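# About Soltora

Soltora is a small workshop that takes care of grippers. We do not build robots and we do not sell them. Companies and university labs send us hand-held grippers and robot end tools, and we set them up, replace the worn parts and return them with a written record.

The workshop was started by Aranka Szénási, who before repaired packaging machines at Kovács. Wiesława Mazurek joined her in August of the second year and is today responsible for all finger and pad work. Our customers mostly know us from her handwriting on the service cards.

## How we look after a gripper

Each tool is first opened to its full width on a plain table. We look at the two fingers together, because wear on one side can say something about the other. Then we check the top edges of the pads, the screw holes and the threaded insert in the mount.
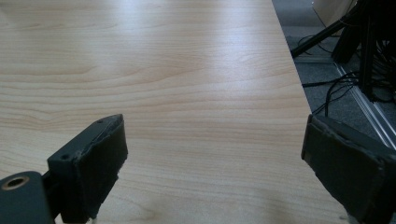
*Fingers opened wide on the inspection table. The covering on the left one is frayed along its upper edge.*

A pad with a lifted edge can still hold a big box, but with a thin object it becomes unreliable. Our rule is simple: if the edge can be raised with a fingernail, the pad is changed. We change always both sides, also when the customer asks for only one. The old glue is removed by hand, the new pad is pressed for 29 minutes, and the screws are tightened in two steps.

After this the tool goes through 162 open and close movements on our Cledanex test program. If the fingers do not meet evenly, we start again from the screws. 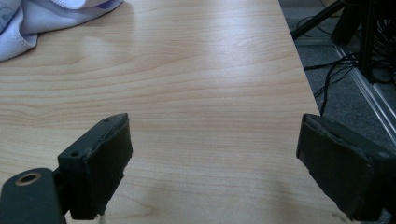
*Both pads show a worn edge along the top. The brass-colored insert is at lower left.*

## Our records

Since the opening we have completed 3,209 service cards. Every card stays with us, so when a gripper comes back we can read what was done before and by whom. Grellia, our oldest customer, asks for a copy of all cards each year, and we are glad to prepare it for other customers too.

## Visiting us

You may bring your tool personally, but please write to us first. We are closed on Sunday. Please pack the fingers so that they can not knock together, and put in a note with the problem in your own words. Short sentences are enough.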